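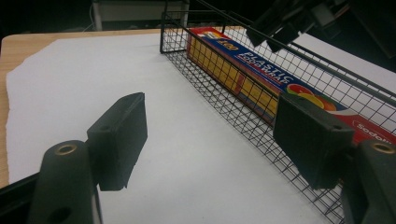

Wire mesh basket with the boxed food wrap placed lengthwise.

Tresusthorpe Residents' Forum > Shared Kitchen > Storage

Yi-an Jeon
Posted 10:40
Residents are asked to note that food wrap on the second floor is now to be kept in the black wire basket and no longer in the cutlery drawer. The box should be laid along the length of the basket and returned there after use. Comments on the arrangement are invited until the end of December.

nikness_110
Posted 11:06
I must register an objection. The drawer was satisfactory for many years. An open basket gathers dust, and the cutting edge on a box of wrap ought to be kept out of reach of visiting children.

Ji-hoon Kang
Posted 11:17
The point about children is a fair one. The drawer, however, jammed on six occasions last term, each time on the wrap box. I support the basket, provided that it is kept on the upper shelf.

okberg_flat40
Posted 12:02
May I ask whether foil and baking paper are included? Our own basket in Byun House became a general store for takeaway menus within a month.

Yi-an Jeon
Posted 12:31
Foil and baking paper remain in the cupboard for the present. The request concerning the upper shelf is accepted – the label will be amended accordingly.

nikness_110
Posted 13:15
The shelf meets my second concern. My view on dust is unchanged, and I should like it recorded.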